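What an Open Day Should Put on the Table

Lionel Joly
31 Mar 2021

Most robot demonstrations are built to be watched from a distance of several meters by people who are standing up. The one I attended at Masson last week was built to be watched sitting down, from close by, with a pencil. I think more labs should copy it, and I also think Masson made two mistakes that others should avoid copying.

The work was a task board: blue pegs, a disc, bars, and white plates with openings, placed on a dark table between two arms with multi-fingered hands.
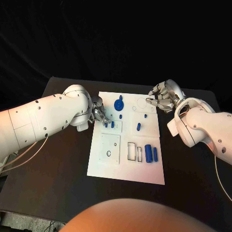
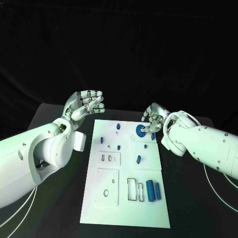

Masson open day, bench two. Two arms, one white board, blue parts, at two points in the session.

The format was simple. Visitors came in groups of eight and stayed for 19 minutes. Each of us was given a printed sheet with a row for every attempt and columns for start, contact, outcome and operator action. Brynhildur Holst, who runs the manipulation group, gave an introduction that lasted less than a minute and then stopped talking. She answered questions when they were asked. There was no music and no screen with a company film on it.

I have sat through a good many open days, and the usual one goes like this. An arm picks up an object of generous size, carries it through the air and puts it in a bin. It repeats this all day. The object is chosen because the gripper closes on it well, and the bin is chosen because it is hard to miss. A visitor leaves knowing that the arm can move, a fact available from the data sheet. At Planberg two years ago I watched a cell do this for most of an afternoon, and the only informative event was a stop, during which we were all moved along to the coffee.

A small peg is a better subject. Picking it up takes a fingertip placement that a multi-fingered hand does not get for free, and the hand itself hides the part from most useful viewpoints at the moment of contact. Putting it in a hole adds a second problem, alignment, and a third, what to do when the alignment is slightly off. A disc is different again. It is low and wide, and fingers coming down on it from above have little edge to work with. None of this is visible in a bin-picking loop. All of it can be followed by a layman at a board like this one, provided he is close enough and is allowed to stay for the failures.

There were failures. On my sheet, the group I sat with saw more attempts abandoned than completed. I regard this as the strongest part of the day. One attempt was called off with the fingers already over the part, and Holst was asked why. She said the estimated position and the felt position disagreed by more than the limit they had set, so the controller backed out. That is a complete engineering answer and it took one sentence. The man beside me, who buys packaging machinery, wrote it down word for word.

Compare the effect of a success. When a peg went in, people nodded and looked at the next peg. Nobody asked anything. A demonstration made only of successes gives an audience nothing to ask about, and in my experience that is often why it is arranged that way.

The objection I hear from marketing departments is that visitors do not understand failure and will report it badly. This may be true of some visitors. It was not true of the ones I sat with, who included two teachers and a retired toolmaker. The toolmaker wanted to know the clearance between peg and hole, and when he was told it he said that a first-year apprentice would manage it blindfolded. Holst agreed with him. She then told him how many recorded attempts the group had made on that board since September, which was 2,898, and he went quiet and did some arithmetic in the margin of his sheet. I think he left with a more accurate idea of the state of dexterous hands than he would have had from any film.

Now the mistakes.

The first concerns what was said about autonomy. Some of the attempts ran on the controller alone and some were guided by an operator. The sheet had a column for operator action, which is more than most labs offer, but the operator sat behind a partition and we could not see when he took over. We filled in the column from what Holst called out, and at least twice she called it out late. I do not suggest any intent to mislead. I do say that the question of who is moving the hand is the first thing a visitor should be able to settle without trusting the host. A lamp on the bench would do it — green for the controller, amber for the operator, wired to the switch itself so that no one has to remember. Undwood has had such a lamp on its training cell for as long as I have been going there. The parts cannot cost much.

The second mistake was in the choice of parts. The board was Masson's own. The pegs, openings and outlines were laid out by the same people who tuned the controller, and the blue parts stood out very well against the white. As a working tool this is sensible. A lab needs a fixed board so that one week's numbers can be compared with the next. As a public test it is weaker, because a visitor cannot tell how much of the performance belongs to the hand and how much to the board. At Winlow's open day the staff kept a tray of odd hardware by the door, and each group could choose one piece from it for a last attempt. The results were mostly poor. They were also the part of the day that people discussed in the parking lot.

I put both points to Holst afterward. On the lamp she agreed at once and asked for the name of my contact at Undwood. On the tray she was less willing. Her argument was that one attempt on an unknown part tells a visitor very little, and that a single lucky grasp would be remembered long after the recorded rate was forgotten. She has a point. My answer is that a lucky grasp can be written in a column like any other, and that visitors who have just filled in a sheet of attempts are better prepared than most to give it the weight it deserves.

We did not settle it. The completed sheets from all groups, 52 of them, are being typed up, and Masson says it will send the table to everyone who left an address. I will compare it with my own copy, starting with the operator column.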